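ok so I finally dealt with the big table this morning and I have thoughts, bear with me

first thing, take EVERYTHING off before you start. I used to wipe around stuff like I was mowing a lawn with trees in it and then wonder why there were sticky rings left over. now it all comes off, gets wiped, goes back on one at a time

second thing, cloths. I bought the Noler microfiber ones, pack of 23 (weird number, I know, I counted them twice) and I'm obsessed. I was a paper towel person for years and the lint on dark wood was driving me up the wall!!

one cloth damp, one cloth dry. that's the whole system. damp one has to be wrung out until you think it's too dry and then wring it again, dark brown wood shows every single streak

I tried the Prosance spray everyone was posting about and meh. smells great, kind of like a hotel lobby, but it left a film and I had to go over the table again with plain water. gave the bottle to my sister, she loves it, so who knows

also do the rounded corners and the edge underneath!! run your fingers along there right now if you're near a table. I'm so sorry

somebody asked me last time what I do about the fake flowers. hair dryer on cool, back door open, 2 minutes. if there's a spiky one, like those big mum type blooms, go from the center out or the dust just moves over one petal. do not rinse them in the sink, I did that to a rose once and it came out looking like a used tea bag

leather tissue box: barely damp cloth, then dry right away, and go easy on the stitching. there's always dust packed in around the opening too, I get in there with a dry corner of the cloth

and then my favorite part, glass. I do the bowl last, with a fresh cloth, so it isn't getting whatever I just took off the wood. a clear bowl on a dark table is so pretty and it shows you every fingerprint you've ever made
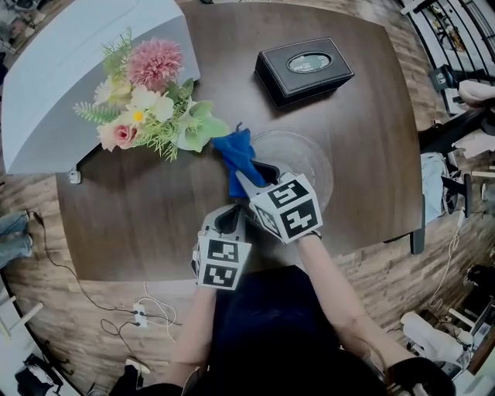
anyway with a round bowl I do the outside first, then the inside, then flip it over for the base. people skip the base! and you see the wood right through it so any smudge under there just looks like you missed a spot on the table

then the cloth goes straight in the wash, no fabric softener, low heat. softener wrecks microfiber, mine quit picking anything up until I stopped using it

stuff I haven't solved yet: the cables. there's a power strip on the floor and the dust loves it there. I've been looking at the Broresex cable box but it's 13 bucks for what looks like a shoebox with a hole in it?? if you have one tell me if the lid stays on

also the plank floor under the table needs its own day. I got as far as moving the chairs, looked at it, and moved them back

ok that's me done, going to have coffee at the clean table and put the cup on a coaster like an adult. send me your glass tips, especially for hard water spots, vinegar isn't cutting it over here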